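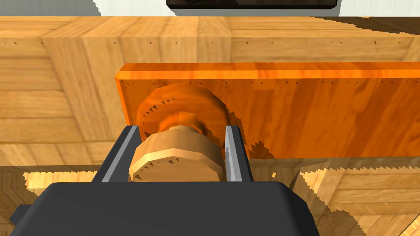 Should I read Leviticus straight through?
Posted by Quintela

Our small group is doing the whole Bible by March and I've bogged down in the offerings - is it cheating to skip ahead?

Adelino Abreu
Not at all, friend! I'd read Hebrews 9 and 10 alongside it, a chapter of each with your cuppa, and go slowly over chapter 16 (the Day of Atonement), which is my favourite bit. It took me three goes, so be kind to yourself.

mernik837
just skip to Numbers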